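Speaker notes: the Fadunari two-arm bench kit, what we got and what we think of it

1. Opening
Say who the talk is for: small labs and teaching workshops thinking of buying a ready-made bench kit instead of building one. Mention that we paid the normal rental rate and Otavden has not seen these slides.

2. What comes with the kit
Two jointed arms, two grippers, mounting hardware, one control box, cables, software on a stick. You supply the table. Otavden asks for a flat top that can take a clamp, and they mean it. Our first table had a lip along the back and the bracket would not sit square. Rental is 950 a month, with delivery charged on top. Buying price is on request only, so don't quote one even if asked.

3. Setting up
The manual says half a day. It took us a full one, most of it spent on cable runs. Leave slack behind the table before you power up, then move each arm through its full reach by hand and watch the cables. The calibration routine is good. It needs redoing if the table is moved, even slightly, and the software does not warn you of this.

Pause here for questions about power and floor space. People always ask.

4. Teaching a task
Show the short clip of hand guiding. You hold the arm, move it, press to store a point. After that the task can be edited in Movis, the planning program supplied with the kit. Movis is plain to look at and quick to learn. The undo only goes back one step, and we lost a morning's work to that.

5. Reliability
We left a pick and place routine running for 72 hours. There were 4 stops in that time. Three were dropped parts and one was a lost connection to the control box, which came back after a restart. Say clearly that this was one kit on one table, so it is not a failure rate.

6. Gripping
This is the longest part, allow time for it. The two-finger gripper does well with anything that has a handle or a knob. Smooth round things are harder, and the default closing force is too high for soft items. Turn it down before you try bread. Thin flat things lying on the table are best avoided unless you fit other fingertips, which cost extra.

Our kitchen test uses toy food and ordinary pans. For the lid, the arm comes in from over the top and the fingers go either side of the blue knob. Glass gives the depth camera trouble, so we teach the approach to the knob and ignore the rest of the lid. Leave the slide up while you talk about spacing: with two arms at one table, we keep the items well apart to begin with and bring them closer later.
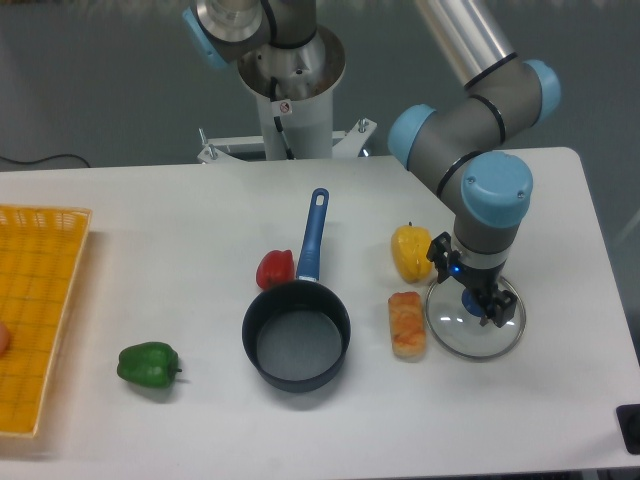

7. Costs and close
Replacement gripper, around 700. Fingertips are sold in pairs. Support is by email and replies came the next working day. We would rent again for a teaching term. For longer than that, ask Otavden for the purchase price in writing and compare it with a year's rent. Questions.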